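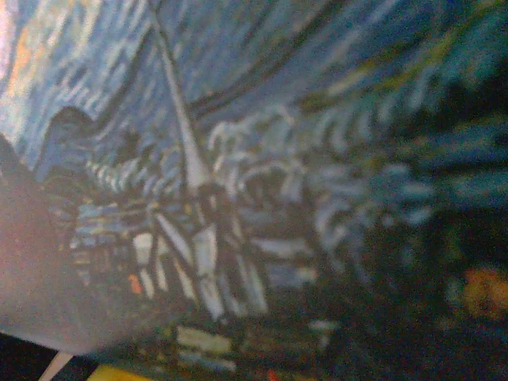 Jitendra Gautam would buy the spare parts first. "If you order the arm and then see what money is left for fingers, pads and cables, there won't be any," he told us when we asked what he wished he had known before his first purchase. He will be one of the people you work with in this job.

Equipment Planning Coordinator, Robot Handling
Gresteck, full time, on site

Gresteck is setting up new work cells for robot arms that pick up and move flat items such as prints, cards and paper goods. The arms, grippers and wrist cameras for the first cells are in use. We now need someone to plan and budget for the rest.

What you will do

Keep the equipment list for all cells and make sure it matches what is on the floor.
Get written quotes from suppliers and put them side by side in the same format, with shipping, mounting hardware and software fees shown on separate lines.
Build the yearly budget for grippers, cameras, lighting and replacement parts. The draft is due each May.
Sit in on test runs and write down what the operators ask for. Close-range camera focus is a frequent request, and you will need to price lens options against full camera replacement.
Track lead times and warranty dates.
Handle returns.

You will start with two open items. One is the choice between the Jesten and Nyaga gripper lines. Our current quotes are $2180 per unit for Jesten and $3558 per unit for Nyaga, and the two do not include the same accessories. The other is moving our parts list of 131 entries out of a spreadsheet and into Gindex, our purchasing system.

What we need from you

Two years or more in purchasing, lab management, production planning or similar work.
Comfort with spreadsheets and with reading a technical data sheet. You do not have to program robots.
Clear writing. Most purchase requests here are one page and the people approving them were not at the test.
Able to lift 23 pounds.

Helpful but not required: experience with leasing, import paperwork, or service contracts for automation equipment.

Hours and pay

Monday to Friday, day shift. Occasional early start when a delivery is booked. Pay depends on experience and will be stated in writing before the first interview. Health coverage and paid leave begin on the first day.

How to apply

Send a resume and a short note about one piece of equipment you helped buy, what it cost, and what you would do differently. Address it to Jitendra Gautam, Equipment Planning, Gresteck. Applications close 8/9/25. Interviews are held on site and include a walk through the work cells.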